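Chapter 9
Can a Machine Clear the Table Yet?

My grandmother could coil a flex, wipe a worktop and scold a child all at once, and I don't suppose she ever thought of it as clever. Ask an engineer to build something that manages just the first of those and you will be given a very long answer. We shall take the long answer slowly in this chapter – there is plenty of it, and a pot of tea may help.

Chunhua Zeng, whose course notes at Turnelport grew to 186 pages, liked to begin with cable. A cup keeps its shape when you pick it up. A cable sags, springs back and catches on things, and it hardly ever lies the same way twice. Her colleague Deming Ye preferred laundry, for much the same reasons, and the two of them argued happily about it for years.
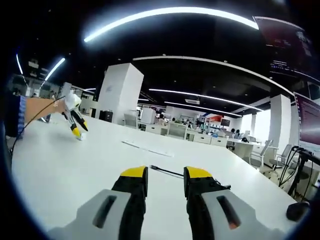 Black cable and two-fingered grippers at a white table.
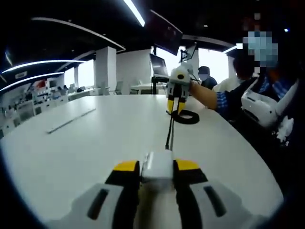 So, can it be done yet? In part, and on a good day. A machine that has met one sort of plug may be lost with the next, and a chore at home seldom holds still in the way that a job on the shop floor can be made to. We shall look at the shop floor first, where the parts arrive in order, and then go home to the kitchen drawer, where they certainly don't.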